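Fenthorpe Shuttle Speed Records, data card

Contains 1,558 timed drop and serve tests of nylon shuttlecocks, one row per test. Fields are shuttle_id, hall, air_temp_c, landing_m and grade. Missing temperatures are stored as -99; filter them before averaging.
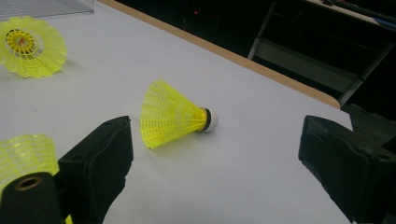 Of the total, 639 rows come from the Grornlow hall and carry no grade. Landing distance is measured from the back line to the cork, in meters.

Known issues: 6 rows have duplicate IDs. Readings taken before March used the old tape and run short.

Last updated 9th January. Free to reuse with credit.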